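Bancada preta, arrependimento cinzento

7 de junho de 2020

Andam todos a gabar as bancadas pretas. Paguei 300 euros pela minha, da Irkholm, e continuo por convencer. O catálogo prometia "limpeza sem esforço" - gostava de conhecer quem escreveu aquilo. Já experimentei o spray da Prindov, vinagre, um pano de microfibra e outro pano de microfibra mais caro. As marcas do pano ficam sempre lá, em diagonal, e a junta entre os dois painéis apanha tudo o que é claro.

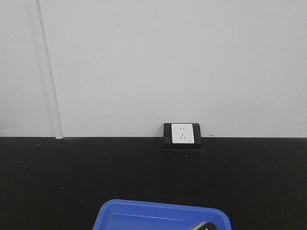
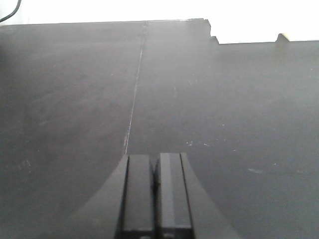
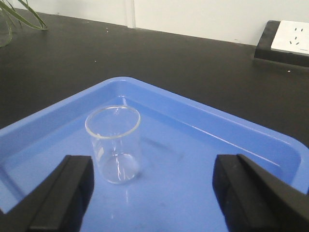

O tabuleiro azul e o copo de vidro

O tabuleiro foi a solução que me recomendaram para não sujar o tampo. É de plástico, com o rebordo largo e os cantos arredondados, e pouso lá dentro o copo de vidro com bico. Protege? Talvez. Mas o plástico brilhante também mostra manchas, portanto passei a limpar duas coisas. A graduação do copo mal se lê, e para medir a sério continuo a preferir a balança.

Da tomada não me queixo, fica junto à parede e chega bem para o que preciso. Quanto ao resto, volto a escrever em janeiro, se até lá não tiver trocado o tampo por um branco.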